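Baskets and Plates: Storage at the Small Table

The Cundel kitchen in Trononport has 2 work surfaces and no pantry. Vlasta Krajčí, who planned it, keeps loose goods in perforated plastic baskets. Holes in the floor and walls let air reach onions and let crumbs fall through.
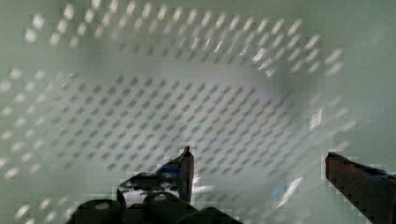 Mint-green basket, perforated on the floor and walls.

Solid-walled bins were tried in November and dropped. Condensation collected in the corners, and washing took longer.

Tableware follows a different rule. Each item has a fixed position, and bottles are stored upright after meals.
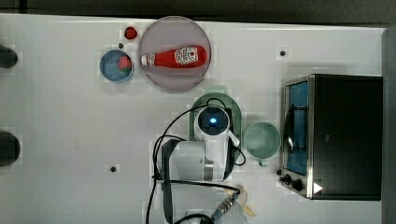
A wide plate doubles as a tray when condiments are carried to the table. Small bowls hold single portions. Krajčí replaces any bowl with a chipped rim and wipes the tabletop with diluted vinegar.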